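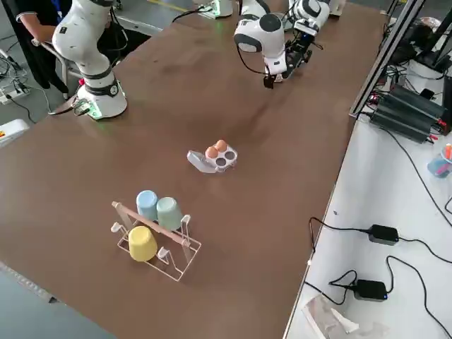 Two-arm table with egg tray and cup rack. Base lights on green, one gripper low over the tabletop.

Drelen Shared-Bench Safety Kit
Item 842, ships from Farkmont

Hi, Thaddeus Nguyen-Tran here. I wrote the checklist that comes in this kit, so I get to write the page too (lucky me!). If you run two small arms on one table and people walk up to that table all day, this is the stuff I'd want you to have before you worry about faster motors or fancier fingers.

What you get: a laminated checklist, a roll of floor tape, a bag of cable clips, a pad of sign-off sheets and my 163-page handbook, which is mostly drawings, I promise. The handbook follows the general thinking in ISO 10218 and ISO/TS 15066, but it's my own plain reading of them and you still need your own risk assessment. Please don't skip that part. A kit can't do it for you.

The rules I get asked about most:

Green doesn't mean go. Light colors differ from maker to maker, so look yours up and write the meanings on the card. I leave that column blank on purpose.

Hands behind the base count as hands in the cell. If you're moving a chair or reaching for something back there, the arms should be stopped first, and I mean stopped, with the program paused and somebody near the stop button.

Cables get a route. Floor cables go along the wall or under a cover, and power adapters go up off any surface where people set down pens and paper. The clips are for this. Use all of them!

Cap your speed at 200 mm per second while you're teaching a new motion. Yes, even with eggs. Especially with eggs, if you're the one mopping.

Park the gripper the same way every time. Pick a spot, tape it, and put it on the sheet so the evening crew finds it where the morning crew left it.

We've shipped more than 3000 of these, and the April revision has bigger print on the card (thank you to everybody at Brodedar who wrote in squinting). The clips fit the Marchetti table edge as well as ours. Refill pads are sold separately, item 163-B.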